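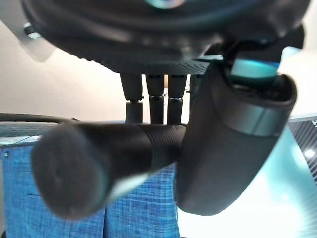
Febrero · Por la redacción de Ero

Busco gente para hablar de dinero (y que luego me deje publicarlo)

Llevo un tiempo escribiendo el boletín de Ero, que si has caído en esta página seguramente ya conoces, y si no, te lo resumo: hablo de divisas, de ahorro y de cómo se cobra, se paga y se guarda el dinero cuando tu vida está repartida entre dos monedas. El próximo proyecto me queda grande para hacerlo sola, así que abro convocatoria.

Quiero juntar a 12 personas que cobren en una moneda y gasten en otra. Me vale casi todo: autónomos que facturan en dólares y pagan el alquiler en euros, jubilados con la pensión en libras, quien manda dinero a su familia todos los meses, gente que ahorra en francos porque así lo hacía su padre y nunca se lo ha vuelto a plantear. Si alguna vez has retrasado una transferencia dos días a ver si mejoraba el cambio, ¡ya me interesas!

La cosa dura 7 semanas. Te pediré que lleves un diario sencillo con cada operación de cambio que hagas: qué día la decidiste, qué día la hiciste, qué tipo te aplicaron y qué comisión viste (o no viste, que de eso hay mucho). No hace falta que me enseñes saldos ni extractos, y te agradezco que no me los mandes. Después habrá 4 charlas en grupo por videollamada, a las 19:00 hora peninsular, de una hora larga. Las grabo solo en audio, para transcribirlas, y borro los archivos cuando se publica el cuaderno.

Lo que salga irá en un cuaderno que edita Donthorpe, con nombres cambiados y cantidades redondeadas. Antes de imprimir te paso tu parte y la lees con calma. Si algo no te gusta, se quita.

¿Se paga? Sí – 127 euros por persona, al terminar, por transferencia y en la moneda que tú elijas (me hacía gracia, lo reconozco). Si lo dejas a medias te pago la parte proporcional a las semanas que hayas hecho, sin preguntas.

Qué necesito de ti:

Que seas mayor de edad y te manejes en español, aunque sea con acento de cualquier sitio.
Que hagas al menos un cambio de moneda al mes, por el medio que sea: banco, aplicación, ventanilla.
Que puedas venir a las charlas. Si te pierdes una lo arreglamos, si te pierdes tres ya es otra cosa.

No necesito que sepas de economía. Casi prefiero que no. En el cuaderno anterior tuve a varios aficionados a los gráficos y acabamos discutiendo de medias móviles toda una tarde, y fue divertido, pero me quedé sin saber cómo pagaban el dentista.

Aviso también de lo que no es esto: no doy consejos de inversión, no te voy a recomendar ninguna plataforma y no cobro comisión de nadie. Los diarios se guardan en Stirkis, la herramienta que uso para el boletín, y solo entro yo.

Para apuntarte, escríbeme con el asunto «Dos monedas» y cuéntame en unas líneas entre qué monedas te mueves, desde cuándo y cuál fue el último cambio que te dio rabia. Contesto a todo el mundo, aunque a veces tardo – paciencia. Las plazas las cierro a finales de mes, y empezamos en marzo.

Contacto: formulario de la web de Ero, apartado «Convocatorias» | © Ero / Donthorpe. Todos los derechos reservados | Volver arriba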